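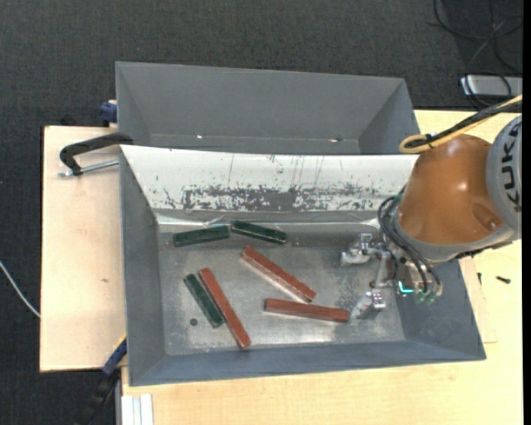 Sorting loose parts from one bin to another is still slower by machine than by hand, according to Mwende Gachanja, and anyone selling it as finished work should be asked for the failure log. Wetow agrees, and is publishing its own with this release.

Wetow today made available the results of its April bench tests on bin picking, the shop-floor chore of lifting mixed parts out of an open container. The tests were run at the Ernska site with a KUKA arm and a two-finger gripper. Parts were rectangular bars in green and reddish brown, the green ones shorter, dropped into a gray metal bin without being lined up. A second bin was placed directly behind the first.

The arm completed 94 percent of picks on the first try. Most of the misses came from three conditions:

Bars lying side by side, nearly parallel, with too little space between them for a finger.

Bars close to a bin wall, where the gripper body reaches the wall before the fingertips reach the part.

Bars resting at a tilt, which the planning software at times read as flat.

Reflections from the bare metal bottom also affected results. Scuffed and shiny areas were reported as part edges in some trials, and the arm closed on nothing. A filter added in the second week of testing reduced these false detections but did not remove them. Cycle time per pick was 9 seconds. The target is 7.

"The reach and the grip force are adequate," said Tae-yang Maeng. "What costs us time is deciding which bar to take first. A person does that without stopping, and the software stops."

Wetow does not consider the system ready for unattended use. It is suited at present to supervised shifts with rigid parts of known size. Soft goods, bags and most household items are outside its range. The company has received inquiries about laundry sorting and dish clearing and is not quoting for either.

The next round of tests will use Cekari software for pick ordering, with the same gripper and the same bars so that results can be compared. Butkienė will supply 2 further part sets, both with rounded ends.

The failure log, test procedure and cycle time data are available on request from the Wetow press desk. Demonstrations at Ernska are held each Wednesday and must be booked ahead.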